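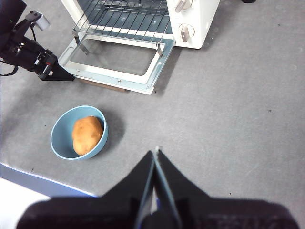

Toaster station, wrist cam. Door down, potato still in the bowl.

Category: Hardware / Cabling / Two-arm cells
Print this ticket | E-mail this ticket

Ticket 381
Opened Monday, September 14, 2026
Site: Hendach bench
Software: Prudeo teleop + replay
Priority: was low, bumped to high by me

Problem as reported: right arm faults out partway through the potato task. Left arm keeps going. Operator hits stop, clears fault, rehomes, runs again, same thing. Not every run. Fault text is "wrist effort limit" and nothing else useful.

Safety note first so it doesn't get buried. When one arm faults the other does NOT hold. It finishes whatever move it was in. With the oven door open that means an arm can come down on the door with no one driving it. Until that is fixed: hand on the stop for every run, no replay with the door down, oven and microwave unplugged at the wall. Please don't skip the wall part.

Log

1. Restarted Prudeo, cold restart of both controllers. Fault came back on the third try.

2. Swapped gripper profile back to the one from February. No change. Put it back.

3. Checked payload setting. Was correct. A potato is nothing for this wrist anyway.

4. Ran right arm alone, no objects, full range. Clean. Ran it again slow. Clean. So not the motor I think, or not only the motor.

5. Ran with the bowl. Fault. Moved the bowl away from the arm base, no fault. Moved it back, fault. So it's where the arm has to reach, not what it picks up.

6. Watched the replay of the wrist effort next to the joint angles. Effort climbs slowly when the wrist turns past a certain point, then spikes. Looks like something pulling, not something hit. Went and looked at the cable.
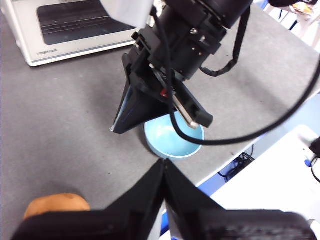 Slack is all in the wrong place. There's plenty of it out on the table and down over the bowl, and then almost none where it goes into the wrist, so when the wrist rolls the short bit goes tight and the arm fights it. The loose part can also snag on the rim of a bowl or a gripper finger, which would explain why moving the bowl made a diffrence.

7. Unclipped cable at the wrist, rolled the joint by hand to both ends (arm powered off!!), re-clipped with enough for the full roll. Rest of the cable tied back along the arm with hook and loop. No zip ties, Sumampouw asked us not to use them on this model, they cut into the jacket.

8. Jacket has a shiny spot near the connector. Not through. Ordered a new cable from Ballik anyway, 2 of them so we have a spare.

9. Reran the potato task, bowl in the bad position. 4 runs, no fault. Effort stays flat through the roll. Not calling it fixed on 4 runs.

Still open

- The arm that doesn't hold. Sent to Prudeo as its own report, with the log from step 5. They say there's a "linked stop" setting that ships turned off. Turned it on, tested with the arms up and clear of everything: both stopped. Need to test it mid-move at normal speed before I trust it. Door rule stays until then.

- Floor cables next to the table. Separate mess, but someone is going to catch a foot on it and yank the whole thing. Needs a cover strip.

- Startup checklist has no cable check. Adding a line: power off, roll each wrist end to end by hand, look for anything going tight. Takes a minute.

- Left arm routed the same way as the right was. Hasn't faulted yet. Will redo it when the Ballik cables come in so the cell is only down once.

Status: monitoring. Leave open. If the fault comes back don't clear it, leave the arm where it stopped, hit the stop and save the log before you touch anyting.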